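Week 5: What the Cell Costs

Read before the lab on budgeting. Makis Gavalas will collect your spreadsheets at the end of it.

Every first budget has one line: the arm. It is the fun line, and the vendor's brochure is mostly about it. Then the quote for everything else arrives.

For the PC teardown cell, start with the bench. Slotted aluminum rail costs more than a table and saves you money the first time a fixture has to move. It will have to move.
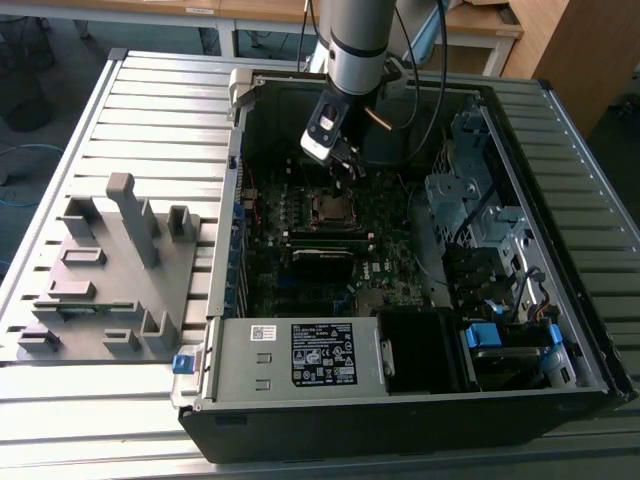

Fig. 5.2. Teardown cell: gripper over an open desktop tower, fixture plate at left.

Fixtures come next. Allow 16 hours of design time per plate, then ask who is paying for the second version. The Pralow team budgeted 3,000 dollars for tooling and had spent 71 percent of it by July, mostly on pegs.

Also list, on separate lines:
- cables and something to hold them
- spare fingers
- scrap towers to practice on (they are cheap; storing them is not)
- training, which Sarantis quotes separately and in smaller type

For next time: redo the Camus worksheet with no line called "misc."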